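Skonditz picks a pad, sort of

Caught the lead on the gripper trials at Skonditz between two test blocks, 3 in the afternoon, coffee in hand. Small outfit, Girkivport, one floor up from a print shop. They've been putting hand-held grippers side by side since May. Two are left: the Wei and the Clultamar.

"Same job for both," she says. "Pick it up, move it, let go. 300 cycles, swap pads, go again."

And the clear plastic parts? Long sigh. "Worst thing we own. The camera sees the table right through it. You get an edge, a bit of shine, thats it. The Wei camera hunts for focus. The Clultamar one holds, but the picture is darker than I'd like."
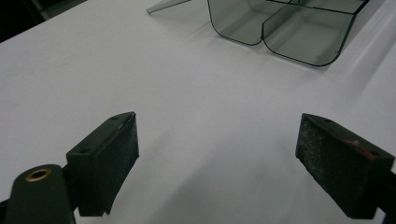 Both fingers in view of the gripper's camera, tinted organizer tray behind.

Pads are her real topic. Soft ones grip thin plastic better, she says, but they wear at the corners first. "You start getting little slips and you blame the controller. We lost 2 weeks to that. It was the pads." Hard pads last longer, drop more. She wants something in between and hasn't found a supplier.

Weight? Wei is lighter, by enough that people ask for it late in the day. Opening width goes to the Clultamar. Triggers, no contest: "The Wei one feels like a stapler. I mean that nicely."

Next up is a 2000 cycle run on teh Clultamar, new pads, same trays. Then the arm mount, which she hasn't unpacked. Would she buy either one today? "The Wei, with the other one's camera. They don't sell that." Then someone called her back to the bench.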